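Prindville Clothing Reuse Room
Progress report to the Selton Fund
Mon 19 November
Prepared by Sumeya Gebreyes, project coordinator

Summary

The grant pays for sorting, folding and storing donated clothing at the Prindville site, and for a short written guide that other reuse rooms can use. This report covers the first half of the grant period. Sorting is on schedule. Folding is behind, mostly on account of the thin synthetic fabrics that make up more of the donations than we planned for. The guide is in draft. Spending is within budget, and we are asking for one small change to how the remaining money is divided.

Intake and sorting

We take in clothing on two mornings a week. Bags are opened the same day and sorted by type first, then by size. We tried sorting by size first, as described in our application, and dropped it after the second week. Too many items have no readable label and ended up in a pile that had to be gone through again. Sorting by type keeps that pile small.

Stained and torn items go to Tran, the textile recycler named in the application. Tran collects every other week and has missed one pickup, which was made up the following Tuesday. We have had no other problems with them.

The shelving was delivered and put up in the first month. It holds 22 bins. We had budgeted for 20 and were able to add two from the money saved on delivery. Each bin has a printed label on the front and a card inside for the date it was last checked.

Folding

Folding is done at the table and each item goes straight from there to its bin. The method in our application was written around T-shirts and sweatshirts, and it works well for both. It works poorly for light, slippery garments, which slide out of shape between the second and third fold and then take up more room in the bin than they should.

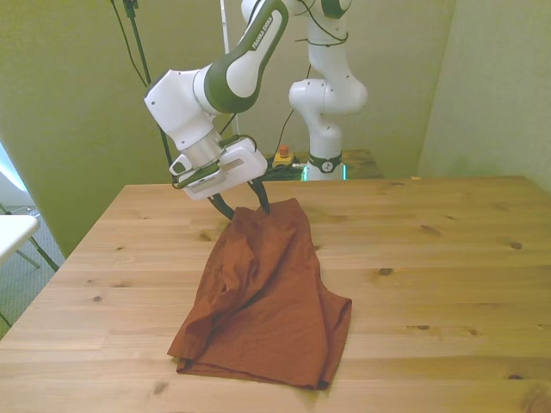
Sportswear and other thin garments now have their own page in the draft guide. The instruction is to lay the item out fully before making any fold, smooth it from the middle toward the edges, and leave the waistband or collar until last. The step people skip is the smoothing. When thin cloth is picked up by one fold near the middle, it rises to a peak and the lower part stays on the table with its edge doubled under, as the rust-orange piece does, and a fold made from that position will be crooked. The page tells the folder to put the item back down, open out the bottom edge and start again. We had first written that the edge could be straightened after folding. In practice this took longer, and the result did not stack.

We tested the page with seven people who had not folded for us before. Five of them followed it without help. The other two stopped at the same place, the turn at the waistband, and we have rewritten that sentence and will add a line drawing next to it.

Drawstrings

Garments with cords have been a separate problem. A cord that hangs loose catches on the next item in the bin, and when someone pulls one piece out, others come with it. We have also found cords pulled most of the way out of their casings, and putting one back takes several minutes with a safety pin.

The draft rule is to bring both ends of the cord to the front, lay them flat across the garment, and fold them inside. We do not tie them. Tied cords left a lump in the stack, and some of the knots had to be cut. Cords that are missing an end or have frayed are set aside for the repair box. 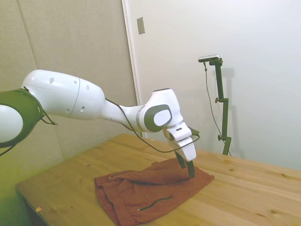
Cloth on the folding table, with the dark green cord lying across its lower part.

Space and equipment

The pine table has held up well. It is wide enough to lay out adult trousers at full length, and it has needed no repair. We had planned to cover it with a cotton sheet to keep thin fabrics from sliding, and bought one, but the sheet moved around and had creases of its own. It has gone into the linens bin.

Lighting over the shelves is still not good enough to read size labels in the late afternoon. The landlord, Prasar, has agreed to replace the two fittings at the back. No date has been set. Until then, label reading is done in the morning.

Spending

Shelving, bins and labels are paid in full. The line for printing has not been touched and will be used when the guide is finished. The line for supplies is around half spent. Most of that went on safety pins, replacement cord, label stock and bags for the recycler.

We would like to move part of the unspent delivery money into supplies to buy more cord for repairs. The amount is shown in the attached budget sheet. The total does not change.

Next steps

The corrected pages on thin garments and drawstrings will be tested again with new folders before the end of the month. The full draft of the guide will be sent to the Fund in December, along with the line drawings. The section on coats has not been started and will follow separately. We would be glad to have the Fund's answer on the supplies line before we place the next order.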